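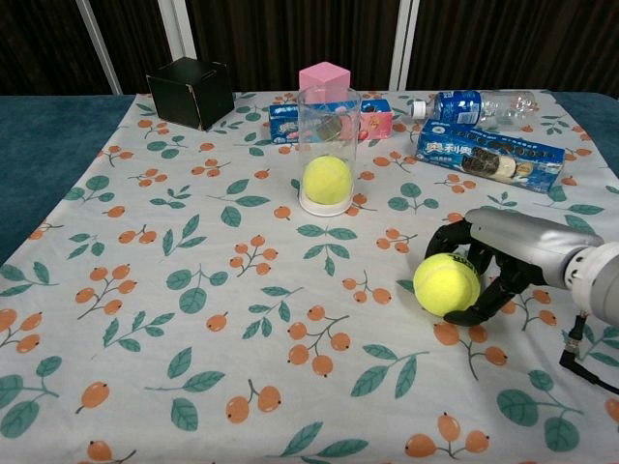 Wanted: People Who Can Clear a Table

Last updated: Wed 23 April

Print this page | E-mail this page

Search this site Enter keywords Go

Mivik is looking for paid participants to tidy up after snack time, over and over, next to a machine that is trying to learn the same thing. If you have ever put a tennis ball in a cup you are already ahead of some very expensive equipment.

The question we are paid to answer is whether a robot can do the ordinary chores yet. Dishes, laundry, restocking a shelf, getting the stuff off the table so somebody can eat there. The short answer is "some of them, on a good day, if you don't move the chair." We would like a longer answer, and for that we need people to compare it with.

What you would be doing

You sit or stand at a table. On it are the kinds of things that end up on tables: balls, a plastic cup, cookie packages, a water bottle lying down where it can roll. You get a plain instruction such as "put the balls in the cup" or "line up the snacks," and you do it. Then we mess it up again and you do it again. Half of the session you use your own hands. For the other half you steer the arm with a pair of handles, and this is where most people stop making jokes about how slow it is.

You will also watch runs the robot does by itself and mark each one as done, sort of done, or not done. "Sort of done" gets a lot of use. A ball that is in the cup counts as done. A cup that fell over with the ball in it has been argued about for most of April, and Nuala Hegarty, who runs the scoring, would welcome fresh opinions.

The tablecloths have patterns on them. We know a plain white one would be easier on the machine. Your kitchen isn't plain white either.

Who we want

Adults with two working hands and a reasonable tolerance for repetition. We especially want people who have done this for a living: bussers, hotel housekeepers, stockroom and grocery staff, anyone who has closed up a preschool classroom. Parents of toddlers qualify as professionals. You don't need to know a thing about robots, and if you do, please try not to coach it.

Left-handers are very welcome. We are short of you.

Sorry, we can't take anyone who has been in an earlier Mivik study on the Carnatov site. You are too good at it now.

Hours and pay

A session is 3 hours with a real break in the middle. We ask for 2 sessions, a week apart, at our workshop on the ground floor of the Starau building. Pay is $100 per session, handed over at the end whether the table got cleared or not. There are 63 places. Parking is free but the lot is small, so take the bus if you can stand it.

Coffee is provided. It is made by a person.

The fine print, in normal print

Your hands and voice will be recorded. Your face won't be unless you lean in. You can quit at any point and still be paid for that session. The arm moves slowly near people and there is a stop button within reach on your side of the table, which you may press for any reason, including irritation.

How to sign up

Write to Štěpánka Tichý at the Mivik front desk with your name, the days you can come, and one line about the chore you would hand over first. Questions about access or the building go to Kacper Urbańczyk. We reply to everybody, though a little slower in the week when the new grippers get fitted.

Print this page | E-mail this page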